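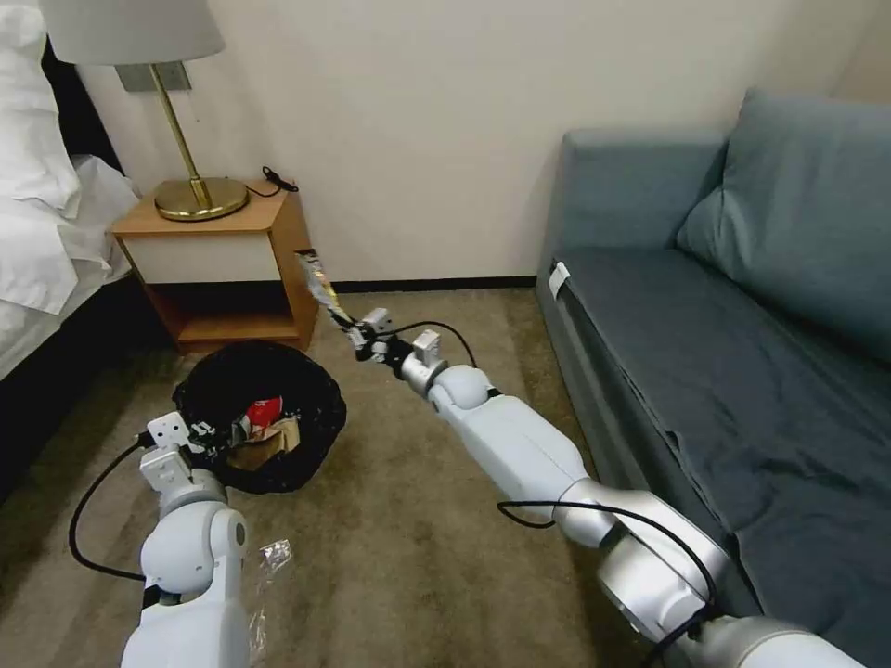 Wavitz Facilities – Electrical Maintenance Team

Cable ladder and conduit inspection, Tisano building
Date of inspection: Tuesday, March 19, 2024
Inspected by: Svend Bjarnason
Areas covered: basement plant room, main riser, roof run to the chiller

Marks used: OK, Repair, Watch, N/A. A comment is required for every Repair and every Watch.

1. Supports and fixings

1.1 Ladder brackets tight to wall – OK
1.2 Spacing between brackets matches drawing – Repair
One bracket is missing on the basement run behind the booster pump. The ladder sags between the brackets on either side. Fit a new Hulier wall bracket, same pattern as the others. Drill fresh holes, the old anchors have pulled out.
1.3 Splice plates fitted with all bolts – OK
1.4 Threaded rods straight, lock nuts in place – Watch
Two rods near the riser door are slightly bent. Nuts are tight. Look at them again in December.

2. Ladder condition

2.1 No rust on rungs or side rails – Watch
Surface rust at cut ends on the roof run. Wire brush and coat with zinc paint in dry weather.
2.2 No sharp edges where cables drop out – Repair
Drop-out at panel 5 has no edge protection. Jacket of one control cable is scuffed but the insulation under it is not showing. Fit edging and wrap the cable.
2.3 Bonding jumpers across splices – OK
2.4 Expansion joint free to move – N/A indoors, OK on roof

3. Cables

3.1 Fill within limit – OK
Basement run is at 40 percent by the drawing, limit for this job is 50. Do not add the new chiller feed here without asking first.
3.2 Power and data kept apart – Repair
Data cables for the access system have been laid in with the power cables past the riser door. Move them to the small tray above. Tsolakis put them in and has been told.
3.3 Ties in place, not cutting into jackets – OK
3.4 Dead cables removed – Watch
Old pump feed is still on the ladder, both ends taped. Tested dead. Pull it out at the next shutdown.
3.5 Labels at both ends – Repair
Labels on the roof end have faded and can't be read. Replace with engraved tags.

4. Conduit and boxes

4.1 Straps secure – OK
4.2 Box covers on, all screws fitted – Repair
Cover left off the junction box over the water heater. Refitted during the inspection with two screws, needs the other two.
4.3 Unused openings plugged – OK
4.4 Flexible conduit at motors not split – OK

5. Wall and floor openings

5.1 Firestop complete at riser, all floors – Repair
Gap around the new data cables on the second floor. Seal after item 3.2 is done, not before.
5.2 Sleeves at roof watertight – OK

Follow-up

Items 2.2 and 4.2 to be closed within 5 working days. All other repairs within 20 working days. Send photos of finished work with the item number in the file name. Keep a signed copy of this sheet in the plant room folder.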